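Arnmont Portable Dance Floor, Kelilstead Series

The Kelilstead Series is a sectional floor for folk dance societies, schools and touring ensembles. It is suited to circle and line dances, and may be laid over carpet, stone or level grass.

Each panel joins its neighbours by a concealed tongue and is fastened with the key supplied. The standard set contains 26 panels and can be laid by two persons.

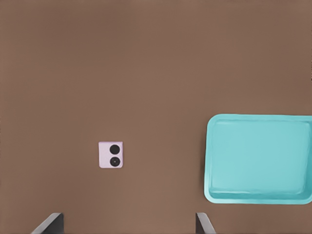
Amândio Baptista writes: We have used the set at Sarnness for 4 seasons. The joins stay tight under stamping, although I would advise ordering a second key.

Additional keys may be ordered at the time of purchase. Ramped edging is included on all sides, with corner pieces packed separately.

The surface should be swept before use and wiped with a barely damp cloth. Rosin and talcum powder must not be applied.

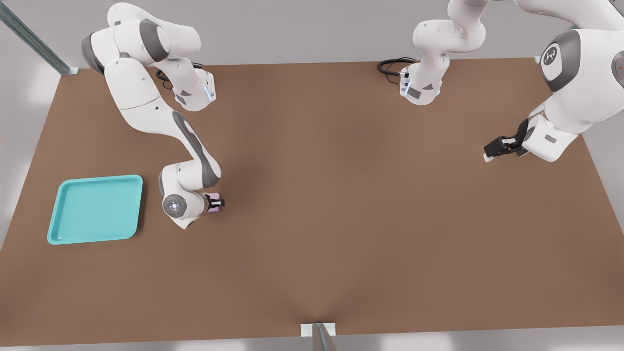 Panels are to be stored flat, in stacks of no more than 14, and kept away from direct heat. A wheeled trolley is available for halls with a separate store room. The Garcia carry bag holds 3 panels and is sold singly.

Hire terms are offered to registered societies from March. The hirer is responsible for collection and return.
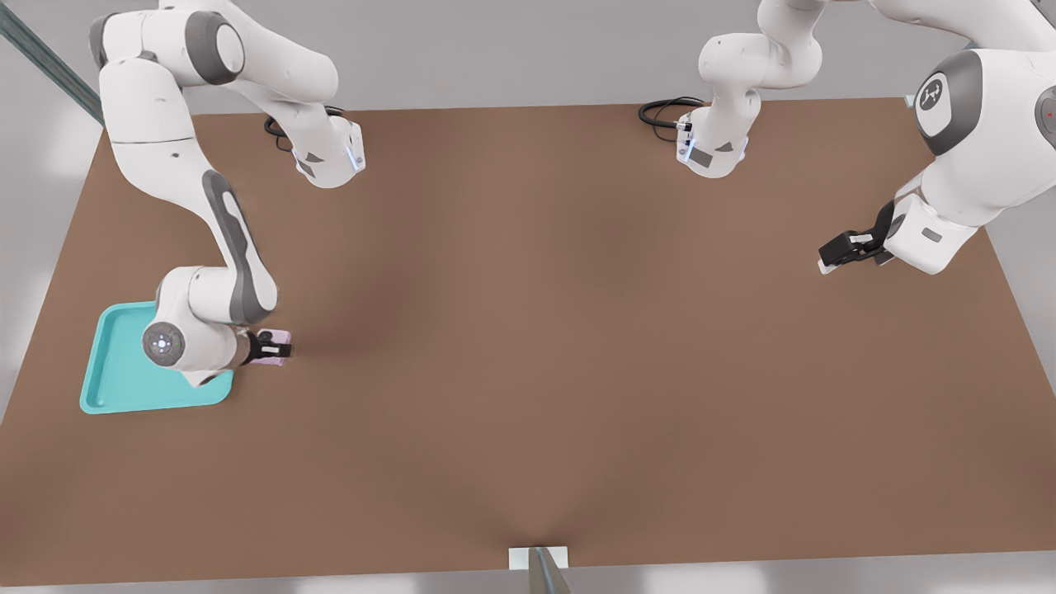 Salvador Salgado asked whether hard-heeled shoes would mark the finish. Leather and suede heels are permitted. Metal taps and nailed soles are excluded from the guarantee.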